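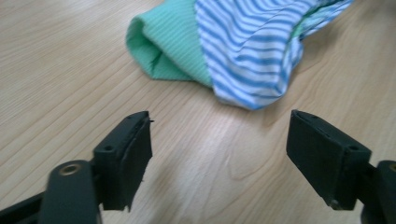

Setting acceptance rules for cloth-handling episodes

An episode is accepted or rejected on its start state as much as on the grasp. At Brinstead we check the start state first, as it takes less time. The jaws must be open, with nothing between them and clear table visible between the pads. The cloth must lie beyond the fingertips, as the striped piece with the green ribbed section does, and it must be crumpled. A garment laid flat belongs to the folding set and follows the Jemal sheet.

Before you begin

Wipe the pads with a dry cloth. Check that both fingers travel evenly and close without a gap at the tip. Remove any other textile from the table.

Procedure

1. Drop the item from one hand. Do not arrange it afterwards. If it lands open and flat, pick it up and drop it again.

2. Bring the gripper in with the jaws fully open and hold still for one second. Recording starts here.

3. Choose a grasp point on a raised fold or a free corner. Avoid seams between two fabrics – the thickness changes there and the slip readings cannot be compared.

4. Close, lift clear of the table, hold, then lower. Do not drag.

5. Open the jaws and withdraw before stopping the recording.

Limits

No more than 50 episodes per item before it is changed. A session may run up to 415 episodes, after which the pads are inspected again. A second grasp in the same episode is a rejection, even if the lift is good.

Logging

Enter the item code, not a description. Arklow codes have four digits; older Grimasstead codes have three and should be left as they are. Mark rejected episodes with the step number at which they failed and keep the files.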